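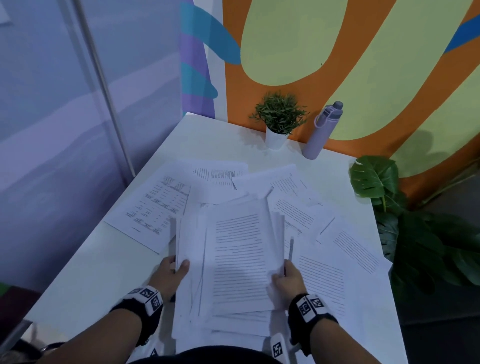 Notebook Home Entries Supplies Search Log out

June 30, 2022
Paper sorting, white table

Started on the loose paper from the Dinard boxes. The job is to get everything into one squared stack per box, all sheets the same way up, so it can go to the scanner without anyone having to stop the feeder. Box 4 first, as it was the worst of them. Most of it is plain running text in small type. A few sheets are set up as tables with short entries, and those belong with the Utach lists, so they get pulled when they turn up.

Count from the inventory sheet for box 4: 357 sheets. I have not checked that against the pile yet. Will do it after the scan, when the machine gives its own number.

What worked for gathering:
- Pick up whatever is nearest and turn it face up before it goes in the stack. Turning later takes much longer.
- Don't square after every sheet. Let it get ragged, then square it all at once.
- Check between the pages for anything that isn't paper. Pens and clips get swept up with the sheets and the feeder does not like them.

Squaring by tapping the long edge on the table is fine up to a thin handful. With a thick stack the middle bows out and the top sheets slide. Better to hold one corner, bend the stack so the edges fan a little and let some air in, then press down flat with the other palm and tap the short edge. Repeat on the other side.

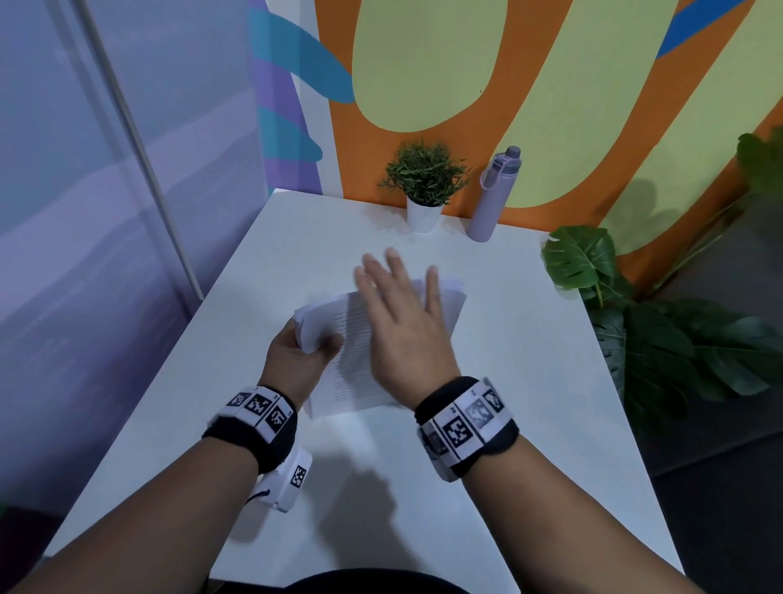
The bending matters more than the tapping. Sheets that have been sitting under weight cling to each other and move as a block, so you can tap all day and the same ragged layer stays ragged. Two or three bends loosen it. Don't lick a finger to separate them (told myself this last time too).

Order: not trying to restore it. Page numbers are missing on a lot of the Bodin material and I would be guessing. The Wurnedeo pages can be put in order from the scans, on screen, where it is quicker. I wrote this on the slip for the box so it doesn't get asked again in August.

Damage: 11 sheets with folded corners. Flattened by hand and left in the stack. One has a short tear at the top, put in a clear sleeve, to be scanned on the glass and not through the feeder.

Still open: whether the tables should come out now or after scanning. Taking them out by hand means going through the stack a second time. Leaving them in means the scan file is mixed and somebody splits it later. I leaned toward pulling them now and wrote that down as the plan.

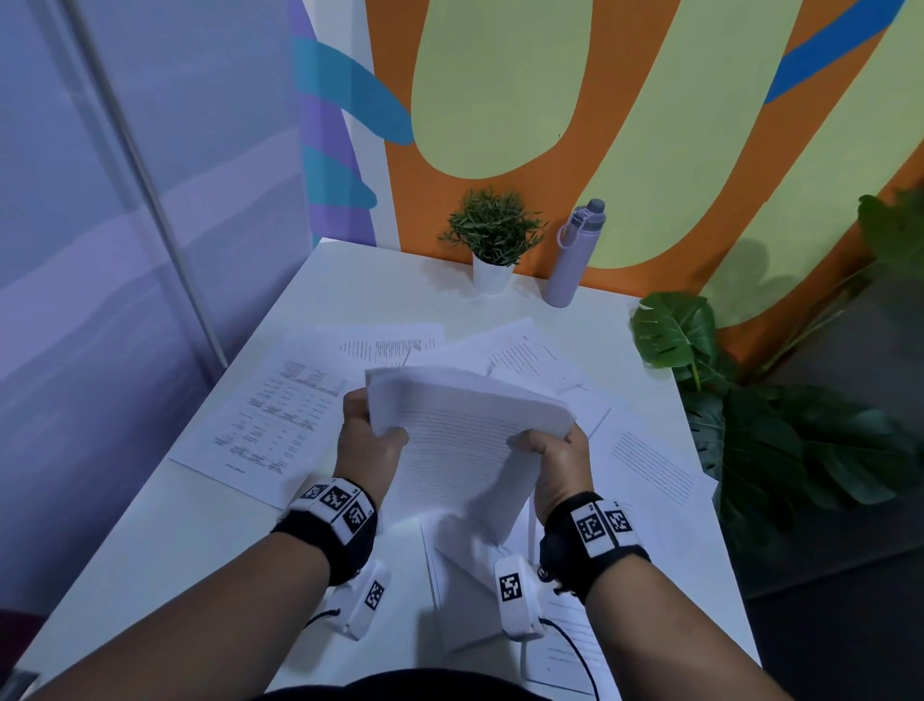
Monique Bouvier would leave the tables in. Her note on the draft of this entry says the Utach lists often refer to the page just before them, and once they are in a separate pile that link is gone for good. Splitting a scan file takes her a few minutes and can be undone. She also asks for a colored slip at the bottom of each stack, so two boxes don't run together in the tray.

Fine, changed. Tables stay where they are found. Colored slips are in the second drawer, enough for this batch.

Next: box 5, inventory says 519 sheets, so split it into two stacks before squaring. Need more clear sleeves, and the scanner glass wants cleaning first.

Previous entry Next entry
Contact: Consolacion Barredo, notebook upkeep | Back to top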